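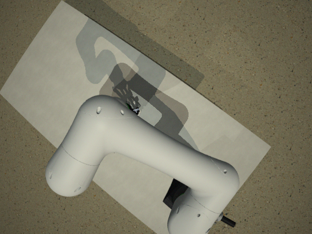 Lech Bednarek objected at the end of the last session that if every impact study is bent, a town council has nothing to go on and may as well flip a coin.

Fair complaint, and I didn't answer it well at the time. I don't think every impact study is bent. I think most of them answer a question that the council didn't ask, and the answer gets read out as if it belonged to the council's question. The arithmetic is usually fine. You can check it line by line, find no mistake, and still have learned nothing about whether the town should spend the money.

Local Public Spending
Unit notes: Reading an economic impact study

What to bring: the packet with the Plillico study (the full version with the appendix, please, and leave the color brochure at home), a pencil, and a calculator or phone.

The case

Plillico is a summer music festival. It has been held in Jistville, and its organizers asked the town for a yearly grant. The grant request came with a study by a consulting firm, Van Wyk, paid for by the organizers. The headline was that the festival "supports 131 local jobs." That number went into the local paper, into the mayor's speech and onto a banner. By the time the council voted, I doubt anyone in the room could have said where it came from.

Let's go find out where it came from.

Where the visitors' money is supposed to go

The study begins with a survey. People leaving the festival grounds were asked how much they had spent that day on food, lodging, gas and shopping. The average was multiplied by attendance, and the result is called direct spending. Everything else in the report is built on top of it.

Before we go any further, look at who was asked. People who stop at the gate to answer a survey are people who had a decent time and aren't in a hurry. People who ate a sandwich out of a cooler and drove home early were harder to catch. The appendix gives the wording of the question, and it asks about spending by "your group." The main table then treats the answers as spending per person. There may be a correction for group size somewhere. I have read the appendix more times than I'd like and I haven't found it.

Attendance is the other half of the multiplication. The study counts attendance by day. A person who came for the whole weekend is in there once for each day, which would be all right if they had bought a hotel room fresh each time they walked in. Check what the lodging question covers: a night, or a stay? The wording allows both readings, and I'd bet the people answering split between them.

Substitution

This is the part most likely to be on your mind already, so let's do it properly. Suppose a family living in Jistville spends its Saturday money at the festival. What would it have done with that money otherwise? Some of it would have gone to the pizza place or the movie theater, also in Jistville. Moving a dinner from one side of Main Street to the other is pleasant for one owner and unpleasant for the other. The town as a whole is no richer.

A careful study throws out local residents' spending for that reason, or at least most of it. Van Wyk keeps it in. The report says residents "might otherwise have left the area for entertainment." Might they? Some, sure. The survey never asked them, so the study assumes that all of them would have. That is a large assumption to put in a footnote.

Visitors raise a version of the same problem. Somebody who was coming to see her sister in July anyway, and picked the festival weekend to do it, shouldn't be counted as new. Economists call these people time switchers. Others were in town for some other purpose and wandered over; those are casuals. You can find both groups with two extra survey questions, and both questions are cheap to ask. When they're missing, I get suspicious. You may be more generous.

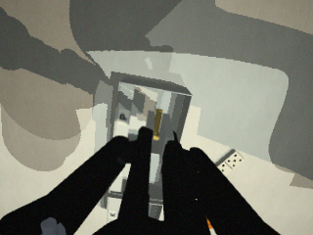

Displacement runs the other way. Regular visitors stay away when the hotels are full and the parking is gone. Jistville's hardware store owner told the council that his festival weekend is the worst of the summer. One store owner is an anecdote, and I'd hold him to the same standard as anyone else. Still, a study that only interviews people at the gate has no way to notice the ones who didn't come.

Leakage

Take a dollar that really is new. A visitor from far away buys a burger from a food truck. Where does the dollar go? If the truck is from out of town, the wages go home with the crew, and the meat, buns and propane were bought somewhere else. The town may keep the vendor fee and a little sales tax. Of the vendors listed in the appendix, 30 percent have a Jistville address. That says nothing about their share of sales, so don't use it as if it did, but it should make you slow down before treating all food spending as local income.

The same goes for performers' fees, the sound company, the fencing and the tents. Money paid to them appears in the study under "organizational spending in the local economy." The spending took place there in the sense that the check was for an event there.

The multiplier

Now the famous part. Van Wyk uses a multiplier of 2. Each dollar of direct spending is said to produce one further dollar as it passes from the burger seller to the grocer to the grocer's landlord and so on.

The idea behind a multiplier is sound. How large it is depends on how much of each round stays in the area. A big region with its own farms, warehouses and wholesalers holds on to a lot. A small town holds on to very little, because nearly everything on its shelves came in on a truck. I would expect a town the size of Jistville to have a small multiplier, and the report gives no local data to show otherwise. It cites "standard regional practice." The region it has in mind covers the whole state.

Watch for this whenever you read one of these. The grant comes from a small place and the multiplier comes from a large one. Nothing false has been said at any step.

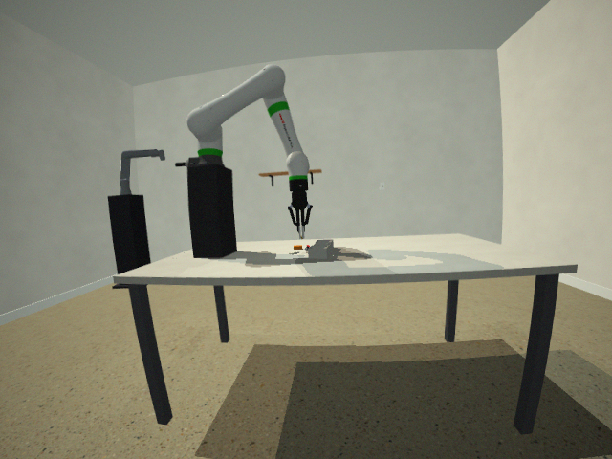 Reading time for this part: 2 minutes

Jobs

The 131 jobs come from dividing total output, after multiplication, by an average output per job. No employer was asked whether anyone had been hired. That isn't cheating, and lots of respectable work does something like it for lack of better data. But the word "jobs" makes most readers picture a person with a desk or an apron who would be out of work if the festival closed. The model has no such person in it.

Think about what a restaurant does when it's swamped for a weekend. It gives its own waiters more hours. Perhaps a nephew washes dishes. The model turns those hours into a fraction of a year's job, adds up the fractions, and rounds. In some reports you can find a line saying whether the jobs are full time, part time or "job-years." In this one the word "supports" does all the work, and it's a slippery verb. My morning coffee supports a job somewhere in shipping.

A question for your margins: if the sentence said "the festival adds paid hours equal to this many jobs, if none of the spending would have happened anyway," would it have gone on the banner?

The missing comparison

Suppose we accept everything so far. The council's real choice was between giving the money to Plillico and doing something else with it, including leaving it with taxpayers. Spending on sidewalks also has a multiplier. So does spending on a school roof. Run the same model on the school roof and you'll get a jobs number for that as well, and possibly a better one if the roofers live in town. The study looks at one option by itself, compares it with an empty field, and finds it impressive.

The neighboring town of Plaludthorpe offers something closer to a test. It turned down a similar event in the spring, after a noisy meeting in April, and kept its summer as it was. People in Jistville like to say that Plaludthorpe "lost out." Did it? One would want to see sales tax receipts for the 2 towns, month by month, before and after the festival started, with the weather and the highway work taken into account. I'd trust that over any survey at a gate. I wouldn't trust it all that far, though. Towns differ in plenty of ways, and a summer is a short stretch of data.

What a study like this can't tell you, in either direction

People in Jistville may simply like having a festival. That counts! Towns pay for parks and fireworks and don't demand that they turn a profit. If the argument for the grant is that residents enjoy the thing and are willing to pay for it, then let's hear that argument and vote on it. My complaint is with dressing up a fun weekend as an investment, and then using the investment figure to shut down the people who would like the money to go to the library.
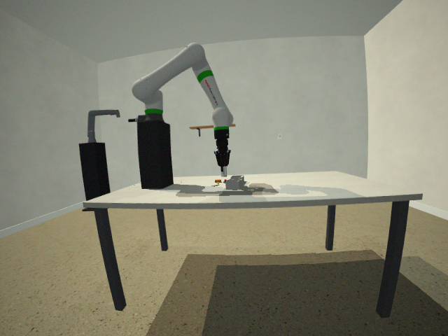
By the same token, knocking down the study doesn't prove the grant was a bad idea. Students tend to get excited at this point and write that the festival "actually costs the town money." You don't know that. I don't either. A weak argument for a claim leaves the claim roughly where it was before anyone opened their mouth. Please keep that sentence in mind when you write, because I will be grading on it.

Back to the coin, then. A council that wants something better than a coin could ask for a few things in advance: that whoever does the study is hired by the town, that the survey asks where people live and why they came, that the spending of locals is shown on its own line, and that the range of plausible answers is printed in the same size type as the best one. Would such a study be more accurate? I think so, though the evidence on that is thinner than people in my field let on. It would at least be easier to argue with.

For next session

Read the appendix on survey method. Rework the direct spending table, leaving out residents, and note every point at which you had to guess. Use your own judgment for the guesses and say what it was. If your answer comes out negative, check your signs before you call the newspaper.

Write one page, addressed to a council member who favors the grant and is not stupid. Avoid the word "flawed." Say what's wrong and how much it matters to the total. If you can't tell how much it matters, write that down too.

For those who asked about sources: the visitor survey forms are in the packet behind the blue sheet, and the raw answers were never released. I wrote to Van Wyk for them and got a polite letter back with another copy of the brochure.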